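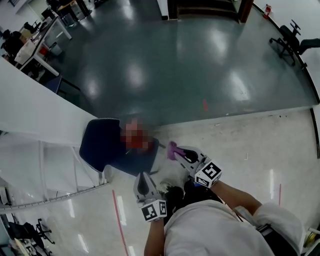

2 min read

Ticket: Shared label printer on the Quispe floor drops jobs over 400 labels
Status: Resolved
Opened by: Rocío Inga
Assigned to: Dean Dawber
Product: Litulier print server, Foveo label printer

Reported problem
Large label runs stop partway through. The printer goes back to Ready, the queue shows the job as complete, and the rest of the labels never come out. Small jobs are fine. First noticed in August, after the print server was moved to the new subnet.

Rocío, 9:10 am
Sent the Tristura catalog run again, 3000 labels. It quit at 400, same as last time. No error on the panel. I tried a different roll and got the same result. I need the full run before the afternoon pickup.

Dean, 9:35 am
Please leave the printer on and don't clear the queue. I'm pulling the spool log now. Can you tell me if you're printing from the desktop app or from the browser page?

Rocío, 9:41 am
Desktop app. The browser page won't take a file that size.

Dean, 10:20 am
The log shows the server closing the connection while the printer is still taking data. Things checked so far:
Printer firmware is current.
Cable swapped, no change.
Same file sent straight to the printer by USB, all 3000 printed.
So the file and the printer are good. The fault is between the server and the printer.

Dean, 11:05 am
Found it. When the server was moved, the port settings went back to default. The idle timeout is 8 seconds. The printer pauses longer than that when its buffer fills up, and the server takes the pause as the end of the job.

Fix
Open the port settings for the queue on the print server.
Turn off the idle timeout.
Set "Report complete" to wait for the printer's reply.
Save and restart the spooler. Any jobs still in the queue have to be sent again.

Rocío, 11:50 am
Sent a full run over the network and it finished. The USB labels already went downstairs, so I'm keeping these for the next order. OK to close.

Dean, 11:58 am
Closing. The other two queues on that server had the same default and I changed them too.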